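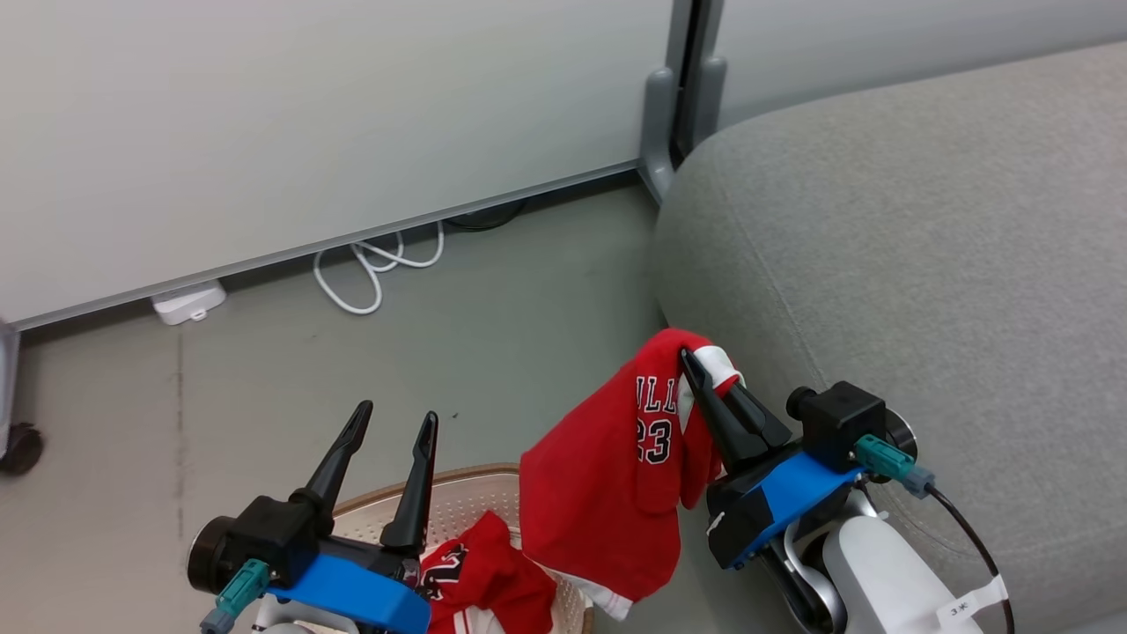

Fig. 7. Red basketball jersey with white trim, number 23.

Section 7: Submitting and Managing a Play Script

This section covers script submission for the Waldale New Plays Festival using Nukix. It applies to playwrights and to anyone submitting on a playwright's behalf. Readers and festival staff should use Section 8.

Last revised 15/03/2021

7.1 Before you start

You will need:

A Nukix account with a confirmed email address (see Section 2)
The full script as a single PDF
A synopsis of no more than 182 words
A cast list with doubling, if any

Ten-minute plays go to the Lepik Shorts program. Full-length plays go to the Devevville Main Reading. The two programs use separate forms, and a script entered on the wrong form cannot be moved. You will have to withdraw it and submit it again.

Note: Musicals are accepted for the Main Reading only. Upload the book and lyrics as one PDF. Demo recordings are added later, in step 6 of 7.3.

7.2 Preparing the script file

1. Remove your name from the title page, headers and footers. First-round reading is blind.

2. Remove agent details, production history and any thanks or dedication that identifies you.

3. Number the pages. Page 1 is the first page of dialogue or stage directions. The title page and cast page are not numbered.

4. Check that character names are set apart from the dialogue, either centered or at the left margin. Both layouts are fine, but use the same one all the way through.

5. Save the file as a PDF. The upload limit is 25 MB.

6. Name the file with the play title only, for example NorthPorch.pdf. Do not put your initials or a draft date in the file name.

Caution: Some word processors store the author's name in the file properties. Nukix does not strip this. Open the properties of the finished PDF and clear the Author field before uploading.

7.3 Submitting the script

1. Sign in and select Programs from the left menu.

2. Select Lepik Shorts or Devevville Main Reading, then New Entry.

3. Type the title exactly as it should appear in the printed program. Capital letters are kept as you type them.

4. Paste the synopsis. If the counter turns red, the text is over the limit and the Save button will stay gray.

5. Fill in the cast table. Add one row per performer, and list doubled roles on the same row with a slash between them – for instance, Clerk / Uncle. The program uses the number of rows to work out rehearsal space.

6. Upload the PDF. Wait for the green bar to fill before moving to another tab. For a musical, the Add Recording button appears once the PDF has loaded.

7. Open the preview and page through it to the end. Look for missing pages and for special characters that have changed to boxes.

8. Check the rights statement and tick the box. If the play is adapted from another work, upload the written permission here.

9. Select Submit. An entry number appears at the top of the screen and is also sent by email.

Note: Saving is not the same as submitting. A saved entry is marked Draft and is not seen by readers.

7.4 Replacing a draft

You can replace the PDF once, up to 7 days after submitting, as long as the entry status is still Received.

1. Open My Entries and select the entry number.

2. Select Replace File.

3. Upload the new PDF and preview it as before.

4. Select Confirm. The old file is deleted and cannot be restored.

Once the status changes to With Readers, the Replace File button is hidden. Please do not email new pages to the festival office. They will not be added to the entry.

7.5 Withdrawing an entry

1. Open My Entries and select the entry number.

2. Select Withdraw, then choose a reason from the list. "Prefer not to say" is one of the choices.

3. Select Confirm.

If the play has been accepted for production elsewhere, withdraw it as soon as the contract is signed. A public reading with scripts in hand does not count as a production.

7.6 Status messages

Draft – saved, not submitted.

Received – submitted, not yet assigned.

With Readers – assigned to two first-round readers.

Second Round – passed to the reading panel. Your name becomes visible to the panel at this stage.

Closed – a decision has been made. See your email for the letter.

Decisions are sent in August. All Main Reading entries get a letter, and those that reach the second round also get reader comments.

7.7 Common problems

Error 111 during upload: the PDF is password protected. Remove the password, save the file again and repeat step 6 of 7.3.

Preview is blank: the pages were probably scanned as images at a very high setting. Export from the original document if you have it.

No confirmation email: check the spam folder, then look in My Entries. If an entry number is shown there, the script has been received.

Co-writer cannot see the entry: the person who submitted must add the co-writer under Entry Access. Both writers need their own Nukix accounts.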